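Bench notes – card sorting cell, Trotgate
Tuesday, late shift
Last updated 4:40 pm

Card sorting on the two-arm bench, black, yellow and green bins in a row.
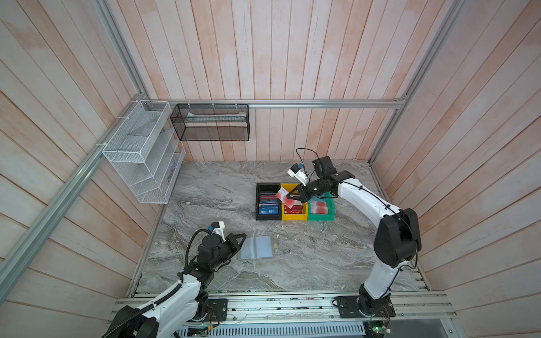 The packing side want to know who gets called when it stops at night, and whether that goes on top of their normal work. One of them said it straight at handover: she doesn't mind the arms doing the cards, she minds being the one who gets paged for them. Fair point. I've written it up for the Sitbridge meeting and left the wording as she gave it.

Where we are. Ran a batch of 370 through after lunch. 22 stops, most of them on the pick, where the gripper closes on two cards or on none. The VIP cards gave less trouble than the red-and-white ones. I don't know why yet. Could be the stock, could be how full the bin is when we start. Try both tomorrow with the fill height marked.

Every stop needs a person to walk over, clear it and restart. By hand the same batch takes one person 52 minutes, sitting down, and they can talk while they do it. With the cell it's less time on the cards but broken into bits, and the bits land in the middle of other jobs. That came up more than once today and it isn't in the Obura spreadsheet, which only counts minutes. I'd like a column for interruptions.

Changes made:
– slowed the lift out of the bins
– restart can now be done from the bench, no need to go back to the desk
– stop message rewritten in plain words (old one was just a code)

Still to do:
– training for the evening crew, 2 people at a time, on paid hours
– ask Miren if the pager rota can go by roster and not by whoever is closest
– decide who signs off a mis-sorted card. At the moment it's the packer, and they've said they don't want their initials on something they didn't sort. I agree with them.

Leave the speed where it is until the rota is settled.

Comments (2) Shares (0)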